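Jiltard Robotics Club – Frequently Asked Questions

Print this page | E-mail this page
Shared 8 times

These are the questions we get most often from new members, parents and people who find the club through the Greduvholm community calendar. If yours isn't covered, write to Zoriana Marchuk, who runs the student project, using the contact form.

What does the club do?

We teach robot arms to do table chores. Members show a chore by hand with a pair of hand-held grippers, the grippers record it, and the recordings are used to train a control program. The club also enters the Llanos Student Challenge each August, where teams have their arm clear a table it hasn't seen before.

Do I need to know how to program?

No. Most members start with the hand-held grippers and don't touch code for the first month or so. If you want to learn, there is a beginner Python group before the regular meeting. Some members never join it and spend their time on recording and on checking recordings, and both jobs need people.

How old do I have to be?

High school age or older. We have taken two eighth graders when an older brother or sister was also a member. Ask first.

When do you meet?

Tuesday at 6:30 p.m. during the school year. Meetings last two hours. Recording sessions for the student project are held at other times and in other places, and the sign-up sheet for those goes out by e-mail.

What is the student project this year?

It's called Flestus. The goal is 1,000 usable recordings of cups, jars and bottles being handled on ordinary tables in ordinary homes. We have 1,093 recordings so far, but the number that pass checking is lower, so the project is still open.

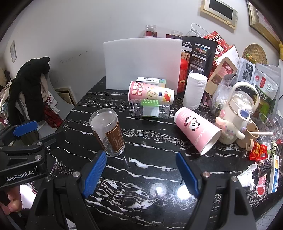
Each session covers one table and a small group of objects. The people recording agree on the task before they start, for example standing up a cup that is lying on its side, and keep to that task until they have enough tries. Then they change the layout and go again. Cups and jars that have fallen over get a lot of time, as the arm did poorly with them at last year's challenge.

Why record in homes and not in the club room?

The club room has one kind of table and one kind of light. A program trained only there does well there and badly anywhere else. Dark tables, shiny tables, patterned tables and full shelves in the background are all things the arm has to cope with at Llanos. We want them in the recordings.

Can I offer my home for a session?

Yes, please do. You need one table, an outlet nearby and an adult at home the whole time. Two or three members come, and they stay about 100 minutes including setup. Please put away mail, prescriptions and anything else with personal information on it before we get there. You don't need to clean up beyond that.

Who sees the recordings?

Club members working on Flestus and the two mentors. Family members who don't want to be recorded should stay out of the room while a session is on. If you change your mind afterward, tell us the day of the session and we will delete everything from it.

What should I bring to a recording session?

Empty, clean containers. Paper cups, clear plastic jars and bottles with the label still on are all useful. Don't bring glass or anything with liquid in it. Tie back long hair and leave bracelets at home – they catch on the linkages.

How do I hold the gripper?

Hold it by the handle, with your wrist straight. Open the fingers all the way before you move toward the object, and close them slowly. If you miss, back off and try again without stopping the recording. A miss followed by a good second try is worth keeping.

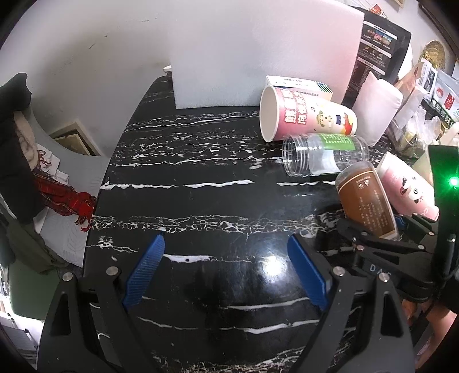 Keep your free hand off the table once recording has started. New members tend to reach in and straighten a cup with their fingers, and then the whole try has to be thrown out. If something rolls off the table, let it go and end that recording.

Why do so many recordings fail checking?

The most common cause is speed. People move faster as they get comfortable, and the tracking loses its place. The second is starting with the fingers partly closed. The checkers write a short note on every rejected recording, so read the notes from your last session before your next one.

Can I borrow a gripper to practice?

Not overnight. You can use one during any regular meeting, and there is a practice table at the side of the room.

What does it cost?

Dues are $100 a year. That covers supplies and the entry fee for the challenge. If the dues are a problem, talk to Zoriana Marchuk and we will work it out. Payment plans are fine.

How is the challenge team picked?

Anyone who has worked at least 8 sessions, recording or checking, can put their name in. The mentors choose from that list in the spring. Travel to Llanos is by school van, and students under 18 need a signed form.

Can parents stay and watch?

At regular meetings, yes. There are chairs along the back wall.

Comments (4)

marlow_dad
Does checking from home count toward the 8 sessions, or only in person?

Zoriana Marchuk
Home checking counts. Log your hours on the sheet so we can see them.

T. in Greduvholm
We hosted one of these last month. Polite kids and they put everything back. My only suggestion is to tell people about parking ahead of time.

robinette
Is the Python group open to people who aren't members yet? My daughter would like to try it before we pay dues.

Print this page | E-mail this page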